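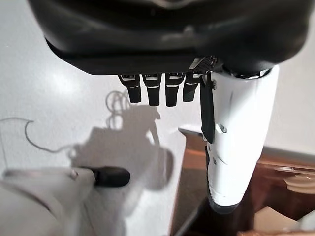 Skurndale opens its hand-care bench, with a written routine anyone on the team can follow

GOLWOOD, July. Skurndale, the small workshop that sets up and maintains robotic hands for household-task research, has moved its hand upkeep to a dedicated bench and put the full routine in writing. The team is delighted with how it is going, and is sharing the method so that other groups running similar cells can borrow whatever suits them.

The routine covers one cell: a four-fingered hand with a thumb, the arm that carries it, and the small wrist camera that watches the fingers as they close. It takes 20 minutes at the start of the day and gets a longer version every 600 grasps, when the finger joints are checked one by one and the camera mount is tightened.

"We used to wait until a finger felt lazy and then go hunting for the reason," said Lihua Tian, who wrote the routine and runs the bench. "Now we look at every joint before the first grasp of the morning, and I love it. You get to know the hand. You can hear when a joint is dragging a bit, and you fix it before it spoils an afternoon of work."

The daily check begins with the power off. The technician wipes down each finger with a dry cloth, moves the joints gently through their travel and feels for grit or play. The thumb comes next, including the spot where it meets the palm, where lint likes to collect after a day of handling fabric. Cables are followed from end to end by eye and by hand, with enough slack left for the wrist to turn all the way in both directions.

Then the power goes on and the hand is zeroed. It opens fully, closes slowly on nothing, and opens again. If any finger stops short, its zero position is set again and the cycle is repeated. Only after a clean cycle does the hand go on to a grasp test with soft cloth, chosen because it shows up a weak pinch faster than any hard object the team has tried.

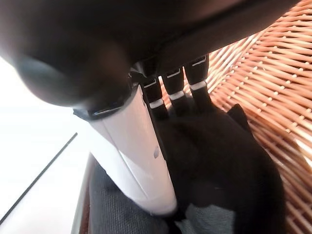
Why test with cloth when the cell will also handle hard objects?

Cloth slides out of a pinch that is even slightly off, so a thumb that needs adjusting shows itself early. A hard block can sit in a poorly set hand and hide the problem.

The bench also keeps a plain paper log, named Khương after the team's first hand, which has since been retired. Each entry gives the time, the joint, what was found and what was done about it. Two people sign off on any repair that involves opening the hand, and parts taken off go into a labeled tray until the hand has passed its grasp test again.

Repairs that need more than the bench can offer go to Gultov, the machine shop across the yard, which makes replacement pins and camera brackets to Skurndale's drawings. The two shops have agreed on a turnaround of two working days for the most common parts.

"My favorite part is teaching it," Tian said. "New people are nervous about touching the fingers. By the end of the first week they're doing the zeroing themselves and telling me what I missed!"

Skurndale will make the routine available to visiting groups on request, along with a blank copy of the log page. Requests can be made at the Golwood front desk.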